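A day out at the Orkthorpe enamel and metalware open day
May 19, 2018

I'd been meaning to get to Orkthorpe for years, and I finally managed it this spring with a flask, a packed lunch and a notebook I filled far too quickly. The Utumis works opens its gates once a year (there's a smaller evening event in August, but that's mostly music), and for £4 you get the run of the place from ten until they start sweeping up.

The walk from the station is 17 minutes if you don't stop, and I stopped twice, once for the canal and once for a very good cheese scone. By the time I reached the gatehouse there was already a queue, all of us clutching paper wristbands and trying to see round each other into the yard.

First stop was the press shop. What a noise! They run the old Dusuter press on open days, a great green beast that came over by ship and still does the deep shapes better than the newer one, or so the operator told us with his ear defenders pushed up. A flat disc goes in, there's a thump you feel in your knees, and out comes something you could almost drink from. We all got to hold one. The edge is horribly sharp at that stage, so they hand you gloves.

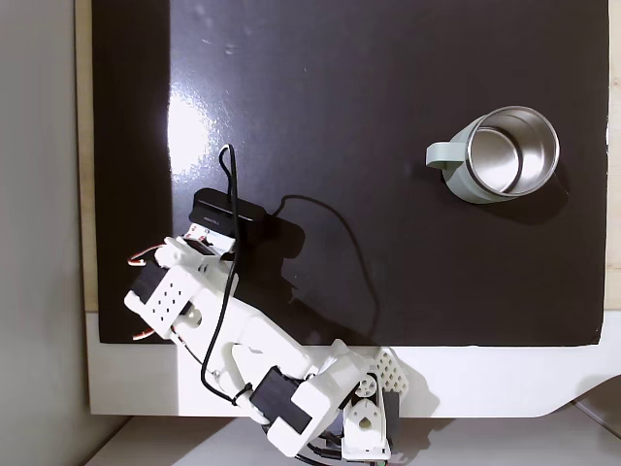

Colour is decided upstairs, in a long room with north-facing windows and drawers and drawers of sample chips. I could have stayed there all afternoon. There are 628 shades in the archive, going back to the first cream and the first navy, and the guide let us pull out any drawer we liked. I've always thought of myself as a bright red person, but I came away completely won over by the quiet greens, the sort of greyish sage you get on a mug with the steel left bare and shiny inside. They look lovely against something dark, too. A woman next to me was matching chips to a scrap of her curtains, which struck me as excellent planning.

Lunch was in the yard. The canteen had sold out of pies by half past twelve, so go early or bring your own.

The afternoon talk was on the Grigaitė pattern books, which the works bought at auction and has only just finished restoring. Page after page of hand-painted borders, ferns and wheat ears mainly, with pencil notes in the margins about which ones ran in the kiln. The room holds 40 and we were packed in along the radiators. I'd happily have sat through it again.

The seconds shop is by the exit and takes cards now. I bought a colander with a chip on one foot and carried it home on my lap.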